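Grulstead Desk and Shelf Set — Set-Up Guide
Section 6: Putting Things On It

The desk is standing, the screws are in, and the leftover one in the bag is a spare. Now for the part most owners rush.

1. Run lamp and charger cables over the back of the desk before anything else goes on it. Doing this afterward is possible, in the way that ironing a shirt while wearing it is possible.

2. Wipe the top with a dry cloth and let it be.

3. Set books down flat, with the whole cover on the panel.

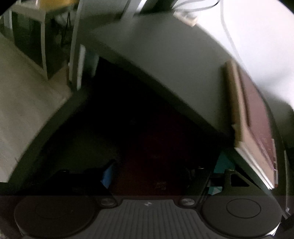 Fig. 26. Book partly past the panel edge, cables over the back. See Step 3.

CAUTION: A book that hangs over the edge will find the floor by itself, usually at night.

4. Sort the thick books from the thin ones. Thick books go at the ends of the Posdale shelf, where they hold up the rest.

5. Check each book for loose pages before shelving it. Support the spine with one hand and turn the pages with the other.
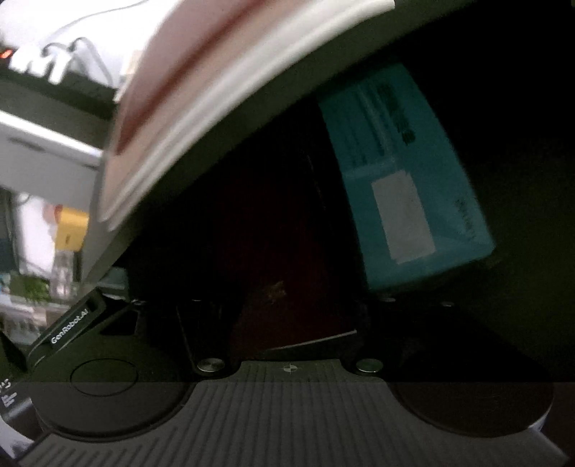
6. Close each book fully and shelve it spine out. Receipts, bookmarks and pens should come out first — a pen will win any argument with a binding.

NOTE: Plants and glass bottles belong on a separate surface. Water rings are not covered by the warranty.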